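# Plutance hand-held gripper pair

Plutance is the kit we reach for when we want a lot of good manipulation examples and don't want to drag an arm into somebody's home to get them. You hold one gripper in each hand and do the job the way you normally would. Each one records what its own camera sees, along with how far the fingers are open. 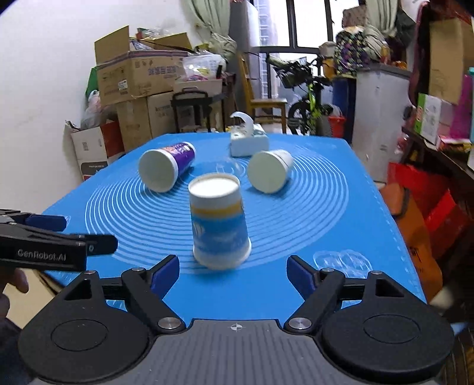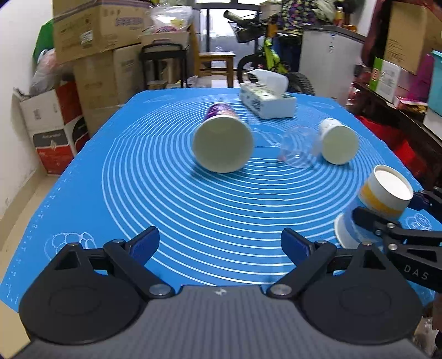

*Paper cups on the blue ringed mat, as recorded by the camera on a gripper.*

## What it's for

Two-handed table work, mostly. Cups are a lovely place to start – light, cheap, easy to knock over, and fiddly enough that a policy trained on lazy examples will show it straight away. Standing them up, turning them over and gathering them together all come out well, and a new person can be recording usable takes within 10 minutes.

We're very fond of ordinary rooms for this. A busy background with shelves, boxes and daylight gives the model something to cope with, and the kit packs down small enough to carry round to wherever the clutter is.

## What you get

- 2 hand-held grippers, left and right
- Camera mounted on each, looking out over the fingers
- Spare finger pads
- Charging dock and cables
- Carry case
- One year of Ilov, our review and labelling software

The mat is sold separately, and any table covering you like will do. Ringed ones are handy if you want to vary the starting layout on purpose: move a cup out by a ring, record, move it again.

## Recording a session

1. Charge both grippers and pair them in Ilov.
2. Open and close the fingers fully once on each side. This sets the zero.
3. Set out your objects and press the thumb button to start.
4. Do the task at a normal pace. Press again to stop.
5. Mix everything up and go again!

Keep the fumbles. If a cup slips and you pick it up properly, that's a useful take, and Ilov lets you tag it as a recovery so you can filter later. Takes where you stopped to answer the phone can go.

Our longest single session so far came to 181 takes on one charge, with a good long lunch in the middle.

## Files and training

Ilov exports video, finger opening and hand position on a shared clock, one folder per take. The Kassab export option arranges them for arms with a matching two-finger gripper. Left and right stay in separate streams, so you can train on one hand alone if your robot only has the one.

## Ordering

Plutance is made by Cledow and ships within 14 days. Spare pads are in stock – do order a set with the kit. Loan units go out on Thursday each week, and carriage is included both ways.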